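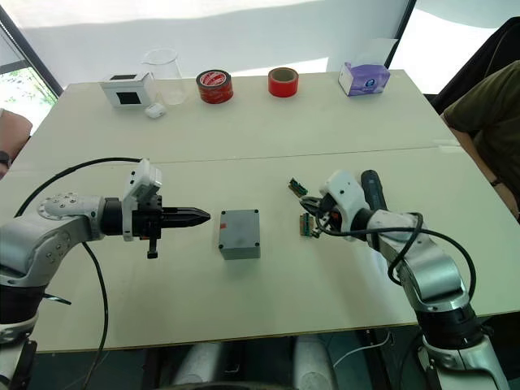 Songwriter Sarla Rastogi returns with Kudum, her first full-length record since moving north

For immediate release

After a long spell of playing in other people's bands, and an even longer one of telling her friends that the album was nearly done, Sarla Rastogi is delighted to announce that Kudum will be released this March through Skina Records. It is a collection of 13 songs, most of them written at a kitchen table in Gurach, and it will come out on vinyl, on CD and in all the usual digital places.

Those who have followed Sarla for a while will know her as the second voice and occasional accordion player in Maksymiv, the folk group whose late-night sets have sent so many festival crowds back to their tents humming. She spent the best part of six years on the road with them, and she speaks of that time with enormous fondness. Still, the songs that kept arriving in the back of the van were quieter than the ones the band was playing, and after a while there were enough of them to need a home of their own.

"I never sat down and decided to make a solo record," says Sarla. "I just had this notebook that got fatter and fatter. I'd play something to the others at a soundcheck and they'd all be very kind about it, and then one of them would say, 'That's yours, though, isn't it?' In the end I had to agree with them."

The move to Gurach did the rest. Sarla took a small terraced house near the harbour, meaning to stay for one winter, and found that she liked the wind, the early dark and the way people stopped to talk in the street whether or not they had anything to say. Several of those conversations have found their way on to the album. Opening track "Slack Water" began with a neighbour's account of rowing home in fog, and "Marian's Coat" is very nearly a word-for-word retelling of a story she heard in the queue at the post office - with the names changed, she would like it known, and with permission.
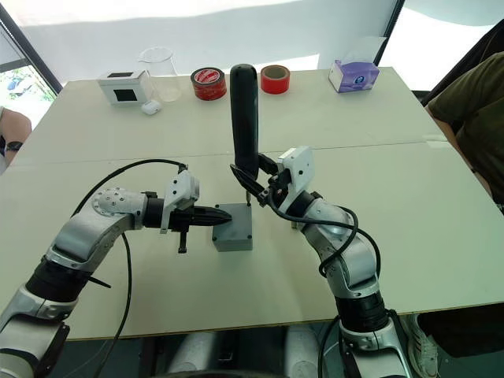 The album was recorded over three visits to an old chapel just outside the town, with most of the singing done live and in as few takes as possible. Her bandmates from Maksymiv came up for the second visit and can be heard all over the middle of the record, with fiddle and double bass on "Kittiwake" and a rather ragged choir on the title song. There is a harmonium too, lent by a family on the next street, and its bellows creak all the way through "Lamp Oil". Sarla was offered the chance to have the creaking cleaned up afterwards and turned it down flat.

Kudum itself was a nonsense word in the Rastogi family, something her grandmother used to say when she put a sleeping child down in bed. The song of that name closes the album and lasts a little over seven minutes, the last two of which have no words at all.

"She said it very softly, like shutting a drawer," Sarla remembers. "I've tried for years to get it into a song and it always sounded silly. Then I stopped trying to explain it and simply sang it, and there it was."

The first pressing on vinyl is limited to 1,000 copies. Of these, 100 will come with a hand-stitched lyric booklet, signed by Sarla and with her own pen drawings of the harbour alongside the words. The booklets are being sold only through the Skina Records shop and at the launch concert, one to a customer, so that they go round as many people as possible.

The launch takes place in the chapel on the Friday of release week, with doors at 7.30pm and music from 8pm. Sarla will play the whole album in order, joined by members of Maksymiv, and there will be soup and bread beforehand for anyone who has travelled a long way, or indeed a short one. Children are very welcome. A run of dates in small halls and arts centres will follow in the spring, and full details will be sent out as each one is confirmed.
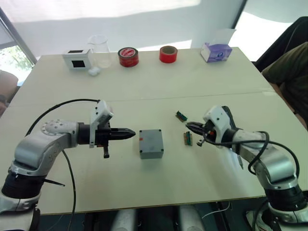 Skina Records - Press and Artist Liaison

Advance copies of Kudum are available now to reviewers and radio producers, either as a download or on CD. Please say which you would prefer when you write, and give a postal address if you are asking for the CD. Sarla is happy to do interviews by telephone or in person, and can play one or two songs in the studio given a little notice and somewhere to put down an accordion.

A small number of press places are being held for the launch concert. Requests should reach us a week beforehand, please, so that any left over can go back to the box office.

Ends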